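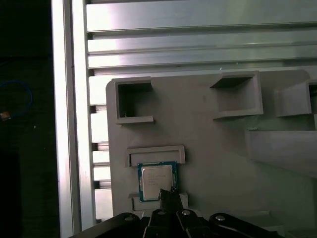 *Wrist view, CPU in the lower slot, fingertip over one corner of the chip.*

**Brirnby cell: reported insertion score looks too good**

Status: open, reassigned to Voltitz

The policy was trained for 2000 steps and the summary claims a clear win over the Sorensen baseline. I don't buy it yet. The eval was 6 trials, and 4 were marked as seated by the wrist camera check alone. In this view the chip is tilted and the finger hides a corner, so what is the check measuring?

Tried: reran scoring with a tighter angle limit. 2 of the 4 dropped out.

Next: score from a side camera, same limit for both methods. Please don't close before then.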